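Clevgate 클라이언트 안정화 정기 회의록
3월 2차

조회 80 · 댓글 6 · 공유 10

참석: Tudor Voicu(서버), Viorica Crăciun(QA), 클라이언트팀, 운영팀
회의 시작: 오후 2시
안건: PC판 매치메이킹 대기열 이탈, 세이브 데이터 동기화, 패드 입력 설정, 패치 일정

1. 전차 회의 결정 사항 확인

셰이더 사전 컴파일 옵션은 테스트 브랜치에 병합 완료. 최초 실행 시 진행률이 표시되지 않는 문제가 남아 있어 완료 처리는 보류함. 한국어 자막 줄바꿈 오류는 수정 확인 후 종결. 창 모드 전환 시 커서가 보조 모니터로 넘어가는 건은 재현 조건이 확보되지 않아 이월함.

2. 매치메이킹 대기열 이탈

Tudor Voicu가 서버 로그 분석 결과를 보고함. 파티장이 대기열 진입 직후 장비 프리셋을 변경하면 파티 상태 버전이 갱신되나, 대기열 서비스(Enache)는 이전 버전을 계속 참조함. 버전 불일치가 12초간 유지되면 해당 파티가 대기열에서 제거되며, 클라이언트에는 별도 오류 코드가 전달되지 않음. 이용자 화면에는 검색 중 표시가 그대로 남음.

대응안으로 (가) 대기열 진입 후 프리셋 변경 잠금, (나) 버전 갱신 시 Enache에 재등록 요청 전송이 제시됨. (가)는 구현이 단순하나 대기 중 장비를 조정하는 이용자의 불만이 예상된다는 운영팀 의견이 있었음. (나)로 진행하되 재등록 시 기존 대기 순번을 유지하기로 함. 오류 코드 추가는 이와 별도로 이번 패치에 포함함.

3. 세이브 데이터 동기화

Viorica Crăciun이 재현 절차를 공유함. 오프라인 상태에서 챕터 6을 완료한 뒤 다른 PC에서 접속하면 클라우드의 이전 데이터가 우선 적용됨. 원인은 비교 기준이 진행도가 아닌 파일 수정 시각으로 되어 있는 점. 로컬 시계가 틀어진 환경에서는 반대 방향의 덮어쓰기도 발생함.

충돌 감지 시 선택 창을 띄우는 방식으로 변경함. 선택 창에는 챕터, 누적 플레이 시간, 저장 시각을 표기. 선택되지 않은 데이터는 백업 폴더에 보관하고 보관 한도는 10개로 함. 한도 초과 시 오래된 순으로 삭제. 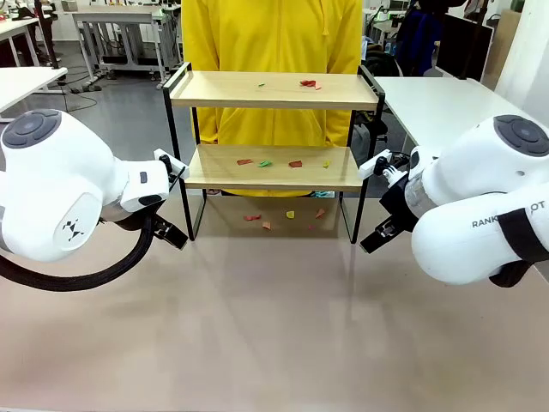 흰색 로봇 팔 두 대와 왼쪽 팔의 그리퍼

4. 패드 입력 설정

Zarora 런처를 통해 실행할 경우 패드 입력이 이중으로 들어오는 현상이 보고됨. 런처의 입력 변환 계층과 게임 내 입력 처리가 동시에 활성화되는 것이 원인으로 추정됨. 런처 실행 인자를 확인하여 게임 측 처리를 우선하는 방안을 클라이언트팀이 검토 중이며, 실행 인자 규격은 Zarora 측에 문의한 상태임.

데드존 기본값 조정 요청은 이번 패치에서 제외함. 기본값을 바꾸면 기존 사용자 설정까지 초기화되는 구조이므로 설정 파일 버전 분리가 선행되어야 함.

5. 패치 일정

빌드 확정 전까지 신규 기능 병합을 중단함. 2번, 3번 항목의 수정 사항은 테스트 브랜치에서 먼저 검증하고, 이상이 없을 경우 정식 빌드에 반영함. 동시 접속 부하 시험은 Burnik 환경에서 가상 클라이언트 80개로 진행. 패치 노트 초안에는 대기열 이탈 원인을 기재하되 내부 서비스명은 제외함.

6. 담당 및 후속 조치

- 대기열 재등록 처리, 오류 코드 추가: Tudor Voicu
- 세이브 충돌 재현 시험, 시계 오차 조건 추가: Viorica Crăciun
- 충돌 선택 창 문구 및 배치: 클라이언트팀
- Zarora 실행 인자 회신 확인: 클라이언트팀
- 패치 노트 초안, 기존 문의 건 답변 갱신: 운영팀

커서 이탈 건은 다음 회의에서 재논의함. 부하 시험 결과는 회의 전까지 공유 문서에 첨부할 것.

공유 10 · 댓글 6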